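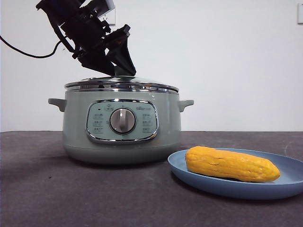 Shared kitchen in Predbridge gets electric cookers for its evening meals

The shared kitchen on Ciobanu Street in Predbridge has started to cook its evening meals in small electric cookers with a dial on the front. The change began in September, after the old gas stove was taken out, and it will stay in place through the winter.

The kitchen is run by the neighborhood association Gretadero and is open to anyone who lives in the district. People can come to cook for themselves, or they can sit down at six in the evening to a simple meal of rice, soup or beans. Last winter the kitchen served 1481 meals, which was its busiest season until now.

Duarte Falcão, who plans the menus, said the gas stove had been a problem for a long time. Two of the burners did not light, and the repair shop could not find the parts anymore. The association received an offer of 974 dollars for a used stove of the same size, but the members voted for the cookers, which cost less and can be put away in a cupboard after the meal.

"With a big stove, everybody is waiting for the same big pot," Falcão said. "Now one table can make rice and another table can make lentils, and they are ready when the people are ready."

The cookers are of the kind with a round dial, a steel lid and a handle on each side. Falcão said that a dial was important for the older members, who did not like the touch buttons on the microwave oven. For the first weeks there is a paper on the wall with the settings for rice, soup and steamed vegetables, written in large letters.

Some habits must change also. The rice is now washed and measured in the afternoon – before, it was done while the water was heating. Members are asked to hold the pot by both handles when they carry it to the table, and to put the lid upside down on a cloth, so that the drops do not run over the wood. The pots should not be scratched with metal spoons, and the kitchen would be glad to receive wooden ones.

The bakery Grokberg, on the same street, will continue to give its unsold bread to the kitchen at closing time. The bread is free, but it is usually gone by half past six.

There are 19 seats at the long tables, and when they are full a second serving begins at seven. The association is also preparing a short cooking class for people who have moved into their first apartment and have only one socket and a small table to cook on. The first class will be about rice and beans. It takes 40 minutes, and those who take part can eat what they have made or bring a container and take it home.

Names for the class can be written on the list by the kitchen door.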